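Ziltley Crochet Group - Gallery

We meet on Sunday afternoons in the back room at Ziltley, and this page is where the finished pieces go once somebody has remembered to take a photo. Ekua Atinga looks after it. Most of what was made this season was sea creatures, after she brought in the fish pattern from the Adjei booklet and the rest of us wanted a go.

The fish are worked in cotton on a 3 mm hook. The openwork body is a plain mesh with 2 chains between each treble, and it goes quickly once the first rounds are in. The tail is worked last, straight on to the body, in a darker shade if you have one. Eyes can be bought or stitched, as you like.

Several of the fish went home with their makers before a picture could be taken. If you have one from the Prokaslow stall, please send a photo in and it will be added here.

Blue fish with a navy tail, and a yellow one with a lattice body. The yellow is in the pink box with a light blue piece, soft and round, and a few other bits and pieces. The blue is on the table in front.

Yarn for the next lot is coming from Pirkinell - 20 balls, mixed colours, mostly blues and greens. Bring your own hook and a pair of small scissors. Spare copies of the pattern are in the folder by the door, and the mesh chart is on page 2. If you would like your work shown on this page, leave it with Ekua at the end of the afternoon with your name on a slip of paper. 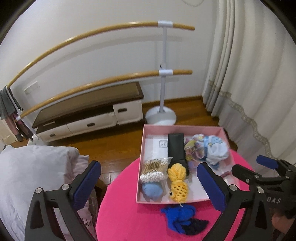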